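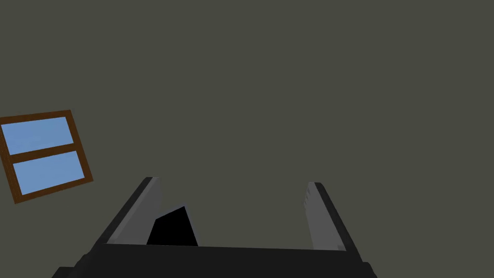 Kisia is a collection of 2,223 short opinion columns on national politics and public life, gathered from the Dinel and Brundwood papers, and we're delighted to share it at last! Each column sits in its own text file, with the headline kept on the first line. Browse it a bit at a time, and when your eyes get tired of newsprint, a big plain wall and a brown-framed window with blue behind it make a very welcome change.

What's new in version 2

Added Nov 10, 2024: topic labels for 2,007 columns, covering elections, budgets, courts and local councils. The rest are still unlabelled, and help is very welcome.

Known gaps

Dinel printed no columns in August, so that month leans heavily on Brundwood. Letters to the editor are left out.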